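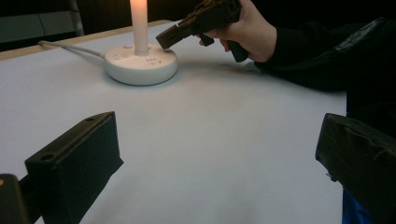 The spreadsheet is back

August 6, 2025

So I opened the budget spreadsheet again last night, the one I swore in May was finished, and added another tab. It's called "stuff we forgot." It is already the longest tab.

For anyone new: I do the buying for a small group that records people doing tabletop tasks with hand-held grippers, and the recordings go off to train robot arms. I'm not the clever one on the team. I'm the one with the credit card and the folder of receipts, and a few of you have written asking what it costs to get going and what I'd buy first, so I'm going to try and answer that properly (with detours, sorry).

The first thing I'd tell you is to work out how many grippers you need before you look at a single price. We planned on one per person, and I priced it that way for weeks. Then we started doing tasks where two tools are over the same table at once, and one per person went straight out the window. You want a pair for each station and at least one more sitting in a drawer. I'd rather run three stations with spares than four without, and I had a real argument with Nest Gape over that. Nest wanted four. We have three. I'm still right!

We got quotes from two places, Clisora and Maddocks. Clisora was cheaper per unit and wanted a minimum order that made no sense for a group our size. Maddocks would sell us any number we liked, but shipping was separate, and the handles and the fingers were separate line items, which I missed on the first read. Please read your quotes twice. I had a lovely total at the bottom of the page and I'd already told people about it.

We went with Maddocks in the end. Delivery was quoted at 29 days and I padded that in the plan, and I'm glad I did.

Now, fingers. Fingers are a consumable. Put them on the same line as printer paper and batteries, whatever you do, and do not put them under equipment the way I did. Surfaces wear and edges get rounded, somebody drops one on concrete. And then there's tape. I had one roll of black tape down in the original budget. One! Tape is now a monthly line and I buy it by the box, because people here will wrap a finger the minute something slips, and I've stopped arguing with them about it. If a roll of tape gets us through an afternoon that a replacement part would've canceled, it's the best money in the whole sheet.

Tables I got right by accident. I wanted something fancier with a height crank and got talked down to plain white tops, light wood along the edge, the kind of thing you could put in a kitchen. They're easy to wipe, and small dark objects are easy to see on them. If you're choosing between a nice table and a second plain one, get the second plain one.

Power is where I went wrong in a big way. I counted chargers and lights and laptops and bought the exact number of outlets that came to, and on the first full day there were people crawling around behind the stations looking for somewhere to plug in a phone. My rule now is to double it and then look at where the cords will run before ordering anything. A long cord across a work surface is a pain if it's there by accident. I ended up measuring from the wall to each table with a piece of string, which got me laughed at, and then the string numbers turned out to be the only ones in the plan that nobody has had to fix.

Oh, and keep a separate line for the objects! By objects I mean the things people reach for in the tasks. I'd assumed we would all just bring stuff from home. We did, for a bit, and then somebody needed their things back and we couldn't repeat a task we'd half recorded. So there's a prop budget now. Round things, tall things, things with buttons, things with a cord trailing off them, whatever is cheap and you can buy two of. I shop for it the way I shop for a kid's birthday party, with a basket and no real plan, and I love it. We have 104 items on the shelf as of this week and I could tell you where I bought almost all of them.

Storage was the other surprise. I don't mean shelves (though also shelves). Video eats drives. We bought what I thought was a year's worth and I was reordering well before that. I now put drives down as a repeating cost and add a bit each quarter, and Paseck, the shop I get them from, knows my voice on the phone.

The number people ask me for is the starter number, so fine. If you already have a room and a computer, and you've got your grippers covered, I'd set aside roughly $1000 for everything around one station. That's the table, a couple of lights, power, drives, a first batch of props, and the tape. You could do it for less. I'd be nervous doing it for less, because the small things are what stop you working, and they never arrive as fast as you'd like.

A few smaller bits before I forget them:

Ask about repairs before you order. We have a Warero bench supply that is lovely and that I can't get serviced anywhere within a day's drive.

Dark clothes. Our people like a dark top for sessions, so I bought 9 plain long-sleeved ones in mixed sizes and keep them on hooks by the door. The mediums went first. Buy more mediums.

Label both ends of every cord. I use the little flag stickers.

Keep a contingency line and don't let anyone see how big it is. Nest found mine. It became a chair.

As for what's next, I'm trying to decide whether the fourth station happens this year or next. Nest has sent me a floor plan with it drawn in already, in red marker, with a little smiley face on the table. I've asked Maddocks for a new quote with the fingers and handles included this time, all on one page. When it comes in I'll put the per-station breakdown up here, tape and all, and if you've bought from them recently and got a better deal on shipping, please leave a comment so I can go and be annoying about it.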